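The Second Summer With a Ducted System

When Mỹ Cù bought her house on Skirley Road, the central air conditioner was 29 years old and still running. It cooled the living room well enough. The two back bedrooms were another matter, and by July she was sleeping on the couch.

Three contractors came out. Two quoted a straight swap for a unit of the same size. The third, a small local outfit called Usteo, spent most of a morning in the attic and came back with a different list. The supply duct to the back of the house had separated at a joint, and the return grille was too small for the blower it served. The old equipment was also oversized for a single-story home with decent windows.

"I had been ready to pay for a bigger machine," Cù says. "They wanted to sell me a smaller one and fix the ducts."

Oversizing is a common fault in older homes. A large unit drops the air temperature quickly and shuts off before it has pulled much moisture out. The thermostat reads 70 and the rooms still feel clammy. Short cycles are also hard on the compressor, which draws its heaviest current at startup.

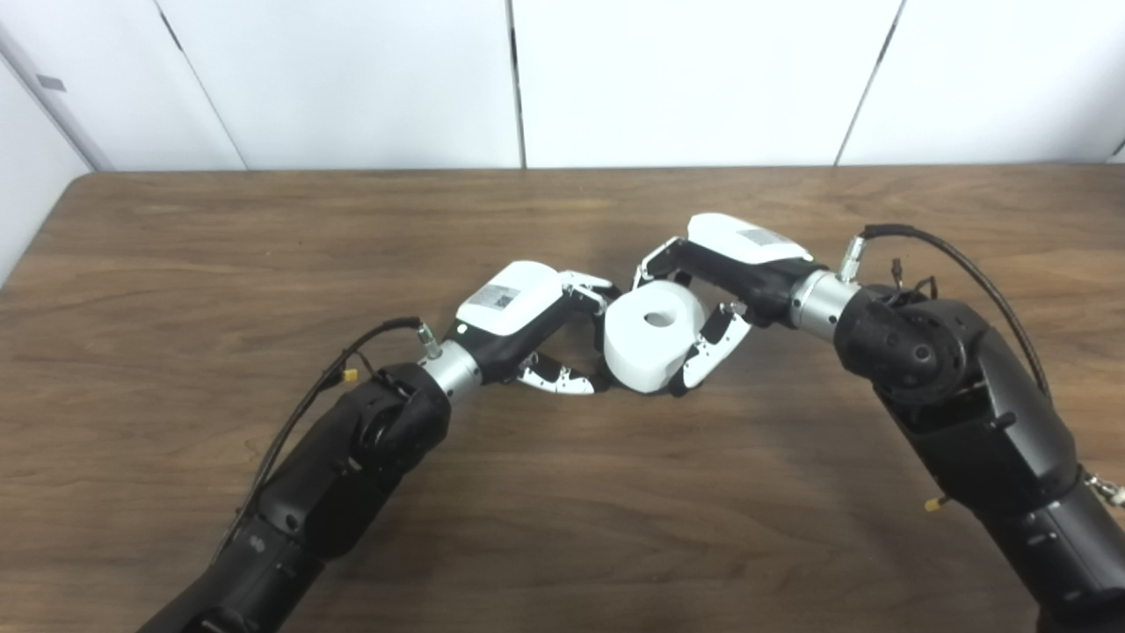
The duct work came first. Usteo's crew reconnected the loose run, sealed the joints with mastic and added a second return in the hallway. That part of the job cost $962 and took a day and a half. Cù lived with the old condenser for another month afterward, partly to spread out the bills, and the back bedrooms were already easier to sleep in.

The replacement is a variable-speed heat pump from Vandero. It runs for long stretches at low output, which some owners find odd at first. Cù did. She called the installer in the first week to ask why it never seemed to stop, and was told to leave the thermostat alone for a few days.

Her highest summer electric bill since then has been $155. She has no good figure to set beside it, as the previous owner paid the bills for most of the old unit's last year.

Upkeep is simple. She changes the filter every other month — more often when the neighbors are mowing dry grass — and keeps the shrubs cut back from the outdoor unit. The condensate line gets flushed in spring. The thermostat, a basic Mạc model, has a filter reminder that she has switched off.

The winter side took more getting used to. Air from the registers is cooler than what a gas furnace puts out, and the outdoor unit steams when it defrosts. Backup heat strips came on twice last winter, both times before 6 a.m.

She plans to add attic insulation next, starting over the bedrooms.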